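Teaching the left arm to wait

The coffee task at Jandgate takes up one white table in a back room, and most of the people who work on it spend their day looking at plots. Rizwan Sheikh had four of them open when I arrived. He writes the planner, the part of the software that decides which arm moves, when, and along what path. Anjana Akanda, who runs the group, pulled over a second chair and told me to ignore three of the four.

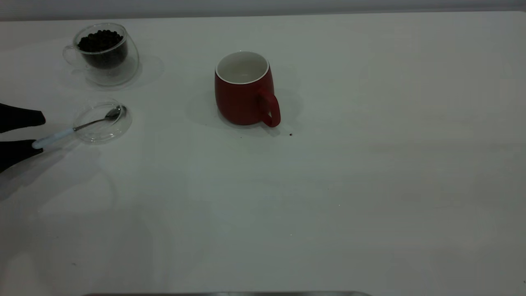
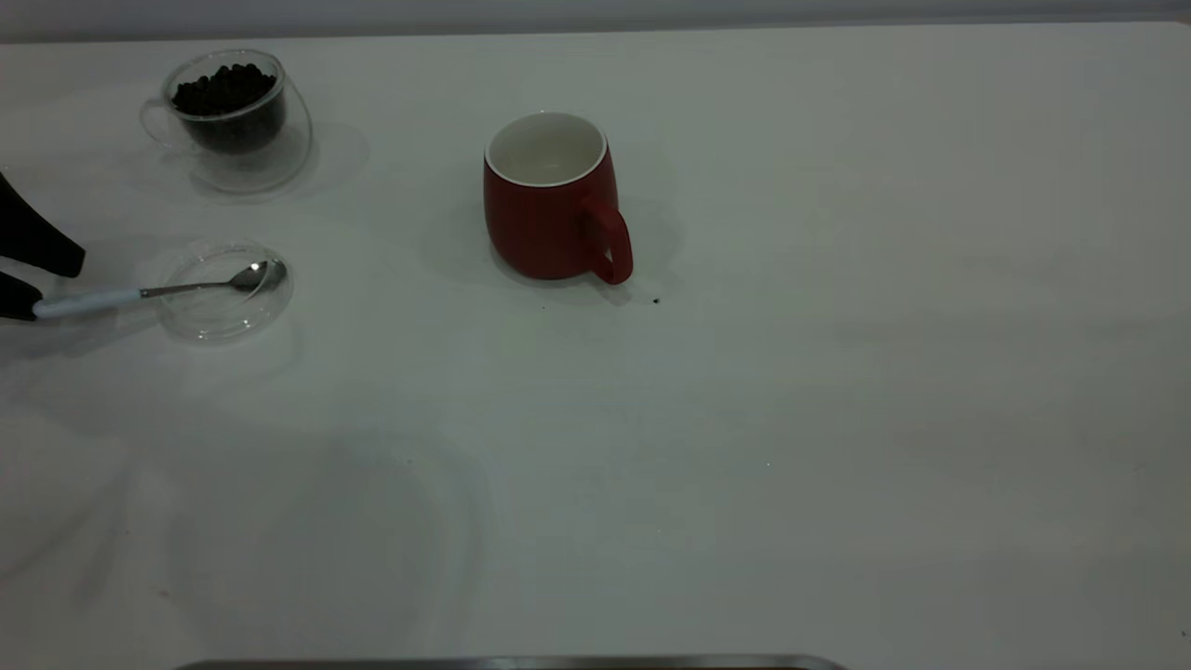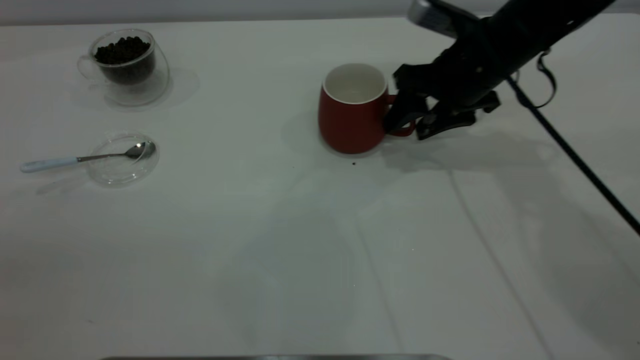

The coffee task at Jandgate. In the first two views a gripper at left holds the spoon over a glass dish; in the third, another view of the same table, a gripper is at the red mug.

The job sounds small. Pick up a teaspoon, take some beans from a glass cup, put them in a mug. A four-year-old can do it, and most of the mechanical side was settled before the group got going. What they work on is the layer in between: the code that turns a camera view into a list of objects, the list into a plan, and the plan into joint commands.

That layer is called Truler. It started in April as a rewrite of an older scheduler that Sheikh describes as a very long if statement. The old version ran through a fixed list of steps. If a step failed, the program stopped and somebody pressed a key. Truler keeps a tree of possible steps instead and checks the state of the table each time it finishes one. If the spoon has slipped in the grip, the tree sends the arm back to set it down and take it again.

Each branch has to be written and tested, and each one needs a condition the cameras can check. "The spoon is held" was hard to pin down. The first version looked at finger width, and it was happy with a closed gripper and a spoon lying on the table. The current version compares finger width with the motor current and with where the camera thinks the handle is. Two of the three have to agree.

Perception belongs to Sabina Samarakoon. Her trouble is glass. The beans are easy, being nearly black on a white surface, and the red mug is easier still. The clear dish is the hard one. Depth sensors tend to see through glass to whatever is behind it, so on a bad day the dish comes back as a patch of table with a bright line around it.

"You can swap it for a blue plate and be finished by lunch," she told me. "We did that for a week. Then you go into a real kitchen and there's glass everywhere."

Her fix was to stop asking for depth where the dish is. A small network marks the outline of the rim in the color image, and a second step fits a circle to it on the known height of the table. The training set has 3718 labeled images, and 597 of those are of glass alone, in different light. She labeled most of the glass ones herself. It is slow work, and she did a lot of it on the train.

The double-walled cup has its own problem. It has an inner outline and an outer one, and the early detector would jump between them from one moment to the next. The planner took this to mean the cup was moving, and the arm kept correcting for it. Samarakoon now tracks both outlines and passes both to Truler. The planner aims inside the inner one and keeps the fingers clear of the outer one.

Control is Gayan Pathirana's part, and he is the person who argues with Sheikh the most. A planned path is a set of points in space. What the arm does between those points depends on how stiff the controller is. A stiff arm follows the path closely but hits hard if the path is wrong. A soft arm forgives errors, though the spoon tip wanders. Pathirana switches between the two during the motion: stiff while crossing open table, soft for the last few inches above a dish or cup.

The switch used to happen all at once, and you could hear it. Now it is blended over 88 milliseconds, a number he found by trying a lot of others.

With two arms, the question of who goes first never quite goes away. Truler gives every region of the table a lock. An arm has to hold the lock before it enters, and gives it back when it leaves. It is the same idea programmers have used for decades to keep two processes out of the same file, and it brings the same bugs. In June the left arm held the region by the cup and wanted the one by the mug. The right arm had it the other way around. Both waited politely until Arif Munshi came back from lunch.

Munshi looks after the tooling, and he has since added a timeout and a viewer. The viewer is the one plot out of four that Akanda wanted me to see. It shows each lock as a colored bar over time, with the camera view running underneath. Before it existed, finding out why a run had stalled meant reading log files by hand. Now you drag a slider back to the moment the bars stop changing. He says he built it in two evenings and has spent every week since fixing it.

The last full test before my visit had 71 steps in its log, counting retries. Akanda would like that number to come down, mainly by cutting the checks that repeat each other. Sheikh would like to leave the checks alone until the glass detector has gone a month without changes. They had not settled it by the time I left, and Pathirana was asking for the table.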